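Birnus Hand Gripper Kit

The Birnus is a two-finger gripper you build yourself and work by hand, one for each side if you like. We put the first pair together at Karakaya, our shared workshop, and we still can't stop picking things up with them!

Each gripper has a gray housing, padded fingers and a cube marker that lets a camera keep track of where the tool is. You get the printed shells, pads, cable and all the screws (plus spares – we lose them too). Plan on a free evening and a small screwdriver.
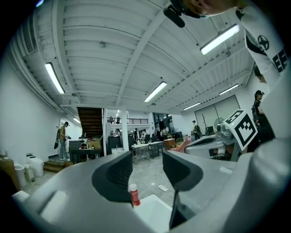 Fingers open, with a small red bottle in the gap.

Bottles are great for getting to know the grip. Start with something small and light, squeeze slowly, and move up to bigger shapes once your wrist has the feel of it. Zübeyde Akyol, who drew the finger pads, went through 3 versions before she liked the curve, and it shows in how gently they close.

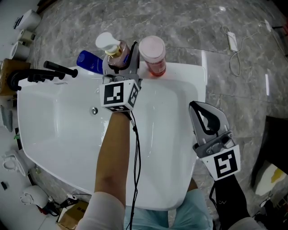 Two grippers at the washbasin, one closed on the pump bottle.

In the box
Parts for one gripper
Marker cube, flat, with print sheet
Cable and strain relief
Spare pads and screws

Weight when built: 613 g
Widest opening: 80 mm
Part files: free to download, so change whatever you want

The second batch ships in November. If you build one with different pads, please send us a photo – we'd love to see it.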